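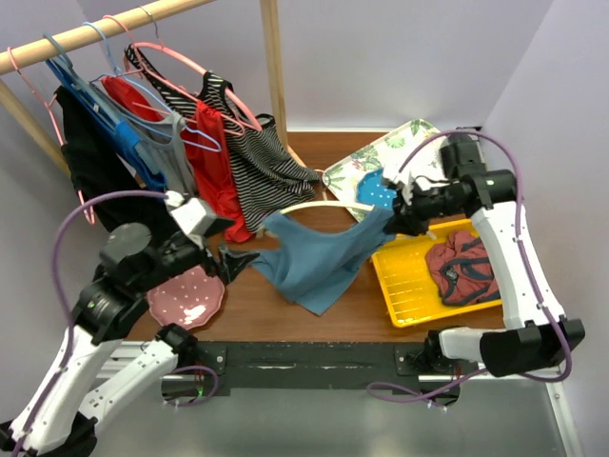

Our district is rolling out a mentoring program for first-year teachers next fall and I'm having a hard time getting excited. It's called Gellura, it runs on a platform from Drametti, and the pitch is that new hires who get a mentor and a weekly check-in are more likely to come back for year two. Fine, I'd like that too. I teach seventh grade science at Vevedham and we lost both of our new people last year. But a check-in is a form you fill out on your phone. It doesn't take a class off your schedule. If you've got a whole rod of clothes to deal with, pink hangers, gray hangers, the black and white striped thing, what you need is another pair of arms on the job, and a survey asking how you feel about the laundry won't get you there. Has anybody here been through this in their own district? Did people stay?
posted by labcoat_7th

We had it for two years. I was a mentor. The stipend was $600 for the year, before taxes, and I earned every cent of it in September. After that my mentee and I had no common planning period, so we met in the parking lot. I liked her a lot. She left in June.

Did the program fail her? I don't know. She had 5 preps and a cart.
posted by mrs_quill

5 preps for a first-year teacher should be illegal.
posted by dontgradeonsunday

I'm going to push back a little. I was a mentee in a program like this one and I would have quit by Thanksgiving without it. My mentor showed me how to set up the gradebook, told me which emails I could ignore, and sat in on two parent meetings that would have flattened me. None of that cost much. You can say the workload is the real problem and still admit a decent mentor helps.
posted by tnorth_ela

Sure, and I'd say the same about my first mentor. But mine was the woman next door who did it for free, with no app. What I'm asking is whether the paid version does anything the woman next door didn't. The slide deck says "proven retention gains" and there isn't one number under it. I emailed to ask for the number and got a link to the slide deck.
posted by labcoat_7th

What if there's no woman next door? In my building half the hallway had been there less than three years. Somebody has to assign these things or the new people with friendly neighbors get help and the others get a binder.
posted by tnorth_ela

That's fair. I hadn't thought about it from that end.
posted by labcoat_7th

Look at who gets counted. When our district reported on it, they only included teachers who finished the program. If you quit in November you didn't finish, so you weren't in the numbers. Of course the retention looked great! I asked about it at a board meeting and was told they would follow up. That was two superintendents ago.
posted by ibx_rows

Do you have the report? Would love to see that.
posted by dontgradeonsunday

Not anymore, it came off the website when they redesigned it. You can believe me or not.
posted by ibx_rows

I mean, I believe you, but that's the same thing we're complaining about with the slide deck.
posted by tnorth_ela

Fadime Ateş ran new teacher support at Ibrahim Middle when I started there, and what she did was cover our classes. She'd walk in and say go watch somebody teach, I've got this till the bell. I learned more from those periods than from any training day. Then her position got cut and the next year we all got logins.

Our contract has 2544 students on the enrollment page and 25 as the class size "goal." I have 34 in fourth period. Ask them what the goal is for.
posted by stapler_gone

Covering classes is what I'd pay for. Put that in a program and I'll sign up to run it.
posted by mrs_quill

And who pays the sub? We can't fill the sub jobs we've got. I get why a district buys software, it's the one thing they can buy that shows up.
posted by coach_dell

Then they should say that's why. Don't tell me it's proven.

Anyway I've got a meeting with our principal about it next week. So far my list is: who gets counted, do mentors and mentees share a planning period, and what happens to the money if a mentor drops out halfway. Anything I'm missing?
posted by labcoat_7th

Ask if the principal can read the check-ins. Ours could. It took the new teachers one month to figure that out and after that everybody was "doing great."
posted by mrs_quill

Oh wow. Adding it.
posted by labcoat_7th

Ours were private, for the record. It does vary.
posted by tnorth_ela

Get it in writing if they tell you that.
posted by ibx_rows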